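November, late, second cup of tea

I meant to go to bed an hour ago but I want to get this down while the numbers are fresh. We're at 1,396 saved runs for the Dasatis set! When I started at Veltwood I thought anything over a thousand would feel like a mountain, and now it mostly feels like a list of file names I have to check for typos.

Most of tonight was spent on the wrist view, going through starts where the fingers are still wide open and the long blade with the black handle sits between them.

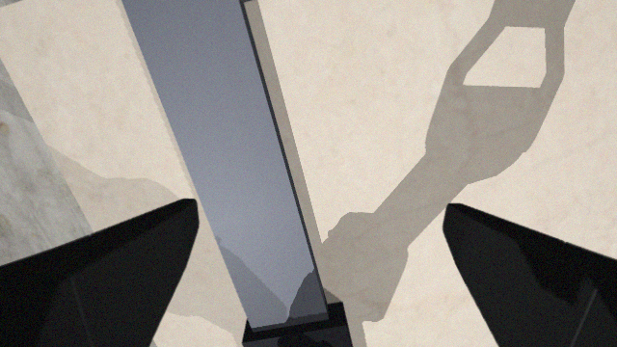
*Tonight's entry by the night-shift demo wrangler, Pratirport sim bench*

(That's my real title on the door sheet now, by the way. I asked for it and they gave it to me.)

So, shadows. I love them and I'm sick of them. The arm throws a huge one right across that cream surface, and at one point I had my nose practically on the monitor trying to work out where the metal stopped and the shadow started. I left all of those in. If the model only ever sees clean, even light it'll fall over the first time somebody moves a lamp – and I'd like it to fall over here, in the simulator, where it's cheap.

Then back to the piston job, which is the one I like. Two arms, the bin, the white tray, four pistons to deal with. I got 17 good runs before supper and threw out more than I want to write down. My trouble is still the left hand. I hurry it, and then I sit there fussing with the angle for ages, and the whole recording comes out jerky.
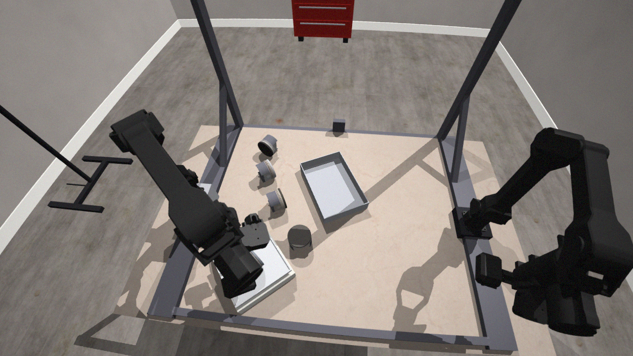 **Do the bad runs ever get used?**
Some of them do. If I fumble and then fix it, the run stays in with a tag, so the model gets to learn the fixing part. If I just give up halfway, it goes in the trash.

I wrote that on a sticky note for the new folks and stuck it by the controls, so it may as well live here too.

The other thing is that my starting layouts were getting lazy. I went back through a batch of 330 and kept seeing the same sort of setup over and over, which was embarrassing (my doing, all of it). So now I'm mixing standing pistons with ones on their sides, and I shuffle before every run even when I don't feel like it. The side camera is good for checking this, much better than the top one, you can tell which way up a piston is at a glance.

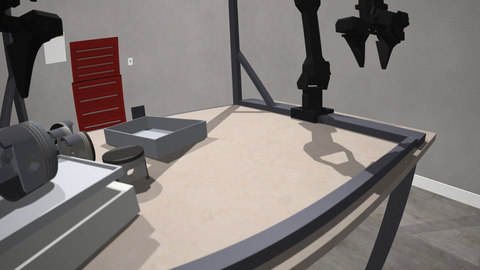 *Piston job, side camera: one standing, three lying down.*

Kong finished its training pass while I was eating, and I haven't looked at the results. I'm saving that for tomorrow with coffee. I want 30 more runs before the next pass, slow ones, with the left hand behaving itself. My thumbs ache. Also need to buy tea – I used the last two bags tonight.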